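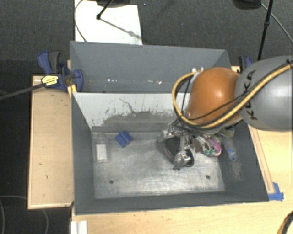 Fig. 3. Sorting bin clamped to table, small items on the floor of the bin.

Section 4. Setting up the sorting bin

Applies to the grey sheet-metal bin with sloped sides, Nellthorpe part 3790. For the older tray see section 7. Updated 24/02/2026, D. Subramaniam.

You need: the bin, two bar clamps, a dry cloth, a stiff brush, a box of mixed small items (box 53 on the Nair shelf, or make up your own).

4.1 Placing the bin

1. Clear the table. Wipe it. Crumbs or grit under the bin and it will rock.
2. Set the bin down with the raised section at the back.
3. Press each corner in turn. If one lifts, turn the bin out, check underneath, start again.
4. Leave enough table edge for the clamps. A hand's width is plenty.

Note: there are two small holes in the floor of the bin. Leave them open. Don't tape over, tape lifts and things stick to it.

4.2 Clamping

1. First clamp on the left side, over the bin edge and under the table. Snug, not tight.
2. Second clamp at the back right corner. Same again.
3. Push the bin from the front. No movement? Tighten both, a half turn at a time, swapping sides.
4. Run any loose cable away from the clamp handles.

CAUTION: do not overtighten. Sheet metal bends and stays bent. If the edge has started to curl, stop and slacken off.

CAUTION: fingers clear of the clamp bar when sliding it up.

4.3 Cleaning

Brush the floor first, then the back wall from the top down. Dry cloth after. The lower half of the back wall gets grimy quickest, give it a second go. Scuffs and scratches on the floor are fine, no need to report. Sharp edges are not fine, report those on form 761.

No scouring pads. No Drilus spray on the labels, it takes the print off.

4.4 Loading the items

1. Check each item before it goes in. Chipped glass goes in the waste tub, not back in the box.
2. Jars go in by hand, standing up, lid on. Keep them toward a side wall.
3. Blocks and round pieces next. Any way up, a tilt is OK.
4. Bottles and tubes last. Lay them down gently, they roll off the slopes and end up in the midle anyway.
5. Leave gaps. If you can't see bare floor between things theres too much in there.

Note: labels on jars should be readable before loading. Replacements are on the Zalivance roll, drawer 113.

4.5 End of day

Glass out first. Then everything else, back in the box. Brush out the bin. Clamps can stay on overnight, check them both in the morning before loading.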